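Went to the open day at Riltotell in Dorkum this afternoon. A few people asked me to write it up, so this is a thread. I work in a school office and have no engineering background, so take the technical bits as I understood them.

Getting there: the 21 bus stops at the bottom of the road and then it's a ten minute walk uphill. Parking was full by the time I arrived. Sign in at the desk, get a sticker with your name on it, wait for your group to be called.

Groups were up to 12 people. Ours was smaller, mostly parents with teenagers and a couple of retired men who had worked in packaging and asked most of the questions.

First stop was a talk by Adoración Aranda, who runs the lab side. She kept it short. They work on getting robot arms to handle ordinary belongings, the sort of thing you'd tip out of a school bag at the end of the day.

Her main point was that a factory arm does well with one part in one place. A bag is harder. It has straps, it sags, and it's a different shape each time you put it down. She said soft things take up most of their time.

Then through to the workshop, where each pair of arms has its own table with see-through ribbed panels at the sides. We stood behind a line of tape. The project is called Tarby and the demo was a tidying up task. 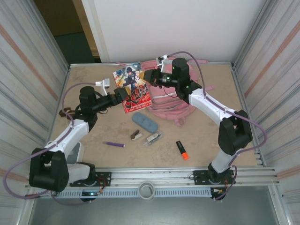
Tarby demo table, both arms over the book and the pink backpack.

Meriem Bouzid did the demo and talked us through it. The idea is that one arm deals with the bag and the other with whatever is going in it. She said the two arms have to agree on who moves first, and a lot of the early trouble was them getting in each other's way.

They are slower than I expected. If you've only seen clips online, bear in mind those are often sped up. Meriem said they keep the speed down on open days and don't run much faster the rest of the time either.

Noise: hardly any. There's a faint whine when an arm changes direction, and the fans in the next room were louder.

One of the teenagers asked why there was a comic on the table. Meriem said books are a good test as they're thin, they bend and the covers can be slippery. Pens are another, because they roll.

I asked how many goes they've had at it. The Tarby log stood at 2920 attempts since January. Of those, 651 were marked as finished without a person stepping in. She gave both numbers straight off and didn't dress them up, which I liked.

She also said the failures are kept and gone through. A lot of them come down to a strap caught on something.

One of the packaging men asked about jobs. Adoración took that one. Her answer was that nothing in the room is ready to be sold and she wouldn't want to guess at dates. He didn't look satisfied but he did thank her.

Whole visit was 60 minutes including the talk. You can't touch the arms. Photos are fine, no flash. It's step-free except for the door to the workshop, which has a small lip.

There's a second project called Wi in the room upstairs, but it wasn't open today. Adoración said they hope to show it next time.

Tea and biscuits after, free. Toilets are by the front desk. If you're going with young children I'd say the talk is a bit long for under eights, but the workshop part held everyone's attention.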